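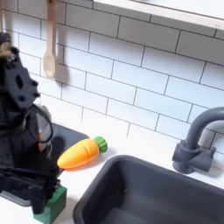 Save the 45 – your questions

I get a lot of the same emails about the petition, so I've put my replies on one page. If yours isn't covered, write to me anyway and I'll add it.

What are you asking for?

We want the county to keep the 45 bus running between Grunthorpe and Bresen on weekday evenings and all day Saturday. The plan on the table ends the last bus at 6:15 and drops Saturdays completely. Weekday mornings stay the same, so if you only ride at 7 a.m. you may not have heard a thing about this!

Who's behind it?

Me, mostly. I'm Ardalan Naseri, I live on the Grunthorpe side of the river and I've been riding the 45 home from work for years. Fereshteh Ahmadpour handles the paper sheets and is much better than I am at getting people to print their names so they can be read.

Are you with a party?

No. I've voted for both and been annoyed by both. People of every stripe have signed, and I'd like to keep it that way, so please don't bring candidate flyers to our table.

Who can sign?

Anyone 18 or over who lives in the county. You don't have to be a citizen or a registered voter – it's a petition to the county board, and they've told us in writing that residents count. If you live over the line but work here, send a letter instead. We keep those in a separate folder and hand them in together.

Where do I sign?

Online through the form, or on paper at Golestani on Mill Street (ask at the register, the clipboard lives behind it). Please don't do both. Doubles get thrown out and then I have to go back through the whole stack.

What happens to my address?

It goes to the county clerk with your signature and nowhere else. If you don't check the email box, you won't hear from me.

Isn't Trorko the one cutting the route?

Trorko runs the buses under contract, but the county sets the timetable and pays for it. I know it's tempting to yell at the driver. Please don't! The drivers didn't write this plan and several of them have signed.

When's the hearing?

3rd December, in the upstairs room at the Bresen courthouse. Doors open at 5:30. You get 2 minutes if you want to speak, and you need to put your name on the list before it starts. I'd write your piece out and time it, I ran way over last time and got cut off in the middle of my best bit.

How do I get home afterward?

Ha, well, the last 45 still runs for now. We're also setting up rides from the courthouse steps, so email me if you need a seat or have one to spare.

Can I have a yard sign?

Yes, we printed 40 and there are still a few in my garage. They're free, but bring it back when you're done with it. The wire legs are the expensive part.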